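# Showing Movies in the Dining Room: Tips for a Projector on the Table

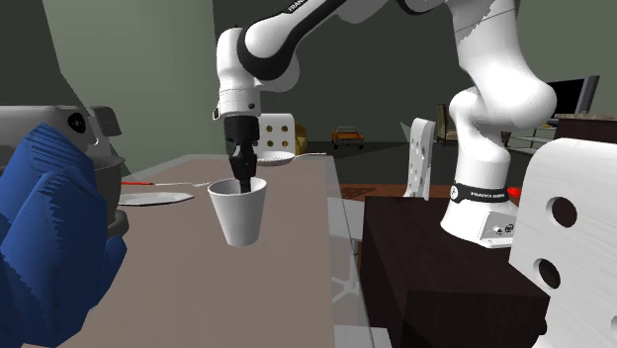
A projector doesn't need a room of its own. Ours comes out of the hall closet, gets used, and goes back in the same night. The dining room works well because it usually has one long clear wall, a table to set the projector on and chairs already in place. The color of the table matters more than you'd expect. A dark brown wooden top like the one in the picture throws very little stray light back up at the wall, while a white one or a glass one will put a pale glow along the bottom of the image. If your table is light, lay a dark cloth over the end nearest the screen. Keep paper cups well away from the lens, too, being wider at the rim than at the base and easy to tip over in the dark.

The rest of this page is what we do to get a decent picture and decent sound without drilling holes or buying much. Our projector is a Skukell, a small one that cost $247, and the menus on yours may use other names for the same settings.

## Placing the projector

Set the projector down first and move the furniture second. Put it square to the wall, with the lens facing the middle of where the picture will be. Ours sits 8 feet back. If the picture comes out too small, move the table before you touch the zoom.

Most projectors have a setting called keystone, which straightens a picture that is wider at the top or bottom. Use as little of it as you can. It works by squeezing the image, and small subtitles get soft. It's better to raise the projector on something flat until the picture is nearly straight and then let keystone fix the last bit.

Good things to raise it on:

- A hardcover atlas or a stack of big cookbooks, spines all facing one way
- An upturned roasting pan with a dish towel on top
- A wooden step stool with rubber feet
- A cutting board with folded washcloths under the back edge, for tilt

Don't use a sofa cushion or a folded blanket. The projector sinks into it, the vents get covered, and the picture drifts down the wall during the movie.

Leave a hand's width of open space at every vent. On ours the hot air comes out of the left side, so nothing goes there, including candy. Chocolate left next to that vent will melt before the opening titles are over.

## Marking the spot

Once you have the position right, mark it. We put four small pieces of painter's tape on the underside edge of the table, lined up with the corners of the projector, where they don't show at dinner. Two more pieces on the floor mark the table legs. Setup used to take most of an hour and now it takes 7 minutes.

Write the zoom and focus positions on an index card and keep it in the projector bag. If the focus ring has no numbers, put a dot of nail polish on the ring and another on the body, and line them up next time.

## The wall

A plain white wall in flat or matte paint is fine. Shiny paint gives you a bright patch in the middle that follows you as you move your head. If you're stuck with shiny paint, hang a sheet or buy a screen.

For a sheet:

1. Use white cotton, the heaviest you have. Thin sheets let the wall color through.
2. Iron it the same day. Creases show up most in skies and snow.
3. Hang it from a curtain rod or a tight cord, with clothespins every hand's width.
4. Clip weights along the bottom hem. Butter knives slid into the hem work.
5. Turn off the ceiling fan.

Blackout lining from a fabric store is better than a sheet and doesn't cost a lot. Buy it off the roll and never fold it. Ours lives around a cardboard tube behind the closet door.

A border helps more than people think. Black painter's tape or strips of black felt around the picture make the edges look sharp and the colors look deeper. Let the picture spill onto the border by a small amount on all sides. It hides a frame that isn't quite straight.

Wash scuffs off the wall with a damp sponge and a drop of dish soap, then rinse with plain water. Don't use a melamine sponge on matte paint. It polishes the spot, and you'll see that spot in every bright shot from then on.

## Getting the room dark

In August it stays light well past the time children want to start. Curtains alone won't do it. We cut cardboard from moving boxes to fit inside the window frames, covered one side with black paper and taped a loop of ribbon to each so it can be pulled out. Write the window on the back of each panel (kitchen side, street side) with an arrow pointing up. Windows in old houses are rarely the same size, even when they look it.

Other light to deal with:

- The gap under the door. A rolled towel is enough.
- The clock on the stove, if you can see it from your seat. Hang a pot holder over it.
- Small lights on routers and chargers. Cover them with a bit of electrical tape, or two layers if the light is blue.
- Framed pictures with glass on the side walls. Take down the one nearest the screen. It will reflect the whole movie back at whoever is sitting across from it.

Leave one dim lamp on behind the audience, low down, so people can get to the bathroom. A night-light plugged in near the floor does the job.

## Sound

The speaker built into a small projector is next to its fan, and it points at the wrong people. Any separate speaker will be an improvement. Put it under the screen or just beside it, so the voices come from where the faces are. A chair seat is a good height.

Use a cable if you have one. Wireless speakers can run slightly behind the picture, and once you've noticed lips out of step you'll keep on noticing. If you have to go wireless, look in the menu for a setting called audio delay, lip sync or AV sync. Play a scene with someone talking straight to the camera and adjust a little at a time. On the Skukell it only lets you delay the sound, so it was no help with a speaker that was already late. We went back to the cable.

Dining rooms echo. Hard floor, hard table, bare walls. Put a rug down, or a quilt over the table if the projector isn't standing on that part. Coats on the backs of the chairs help a little as well. If voices are still hard to follow, turn the bass down before you turn the volume up.

## Cables

Run the power cord and the video cable along the same side of the room, and put seats on the other side. Where a cord has to cross the floor, tape it flat for its whole length with gaffer tape – duct tape leaves glue on wood. Don't run a cord under a rug where people will walk on it.

Loop the cord once around a table leg before it goes up to the projector. If someone does catch a foot in it, the table leg takes the pull.

Keep the cables in a bag together with:

- Painter's tape and gaffer tape
- Spare batteries for the remote
- The index card with the zoom and focus positions
- A lens cloth in a sandwich bag
- A small flashlight

## Seating

Put the best seats behind the projector if the room is long enough. Anyone in front of it should be low and off to the side. Floor cushions go in front, then dining chairs, then stools at the back for tall people.

Sit in each place before anyone arrives and look at the screen. From one corner of our room the light fixture cuts off the top of the picture. We tie it up with a loop of string over the curtain bracket, with the switch taped off.

## Food and drinks

Serve food that doesn't crackle. Popcorn goes in cloth napkins pushed into bowls, which is quieter than the bag. Take wrapped candy out of the wrappers beforehand.

Drinks belong on the floor or on a side table, never on the table with the projector. For small children fill cups halfway. A muffin pan holds small cups steady on the floor and is easy to carry back to the kitchen.

## Cleaning and storing

Let the fan stop by itself before you unplug. Wait until the case feels cool, then put the lens cap on and bag it.

Clean the lens only when you can see something on it. Blow first with a rubber bulb blower, then wipe gently from the middle outward with a dry lens cloth. Don't use window cleaner or a paper towel. A blurry spot that stays the same size when you change the focus is usually dust inside, and wiping the outside won't shift it.

The dust filter on ours slides out from the bottom. The manual says to clean it after 200 hours. We do it more often in winter, when the furnace is running. Tap it over the trash, then go over it with a soft paintbrush. If you rinse it, let it dry overnight before it goes back in.

Don't store a projector in the attic or the garage. The shelf in the hall closet is fine, on its feet, with nothing on top of it.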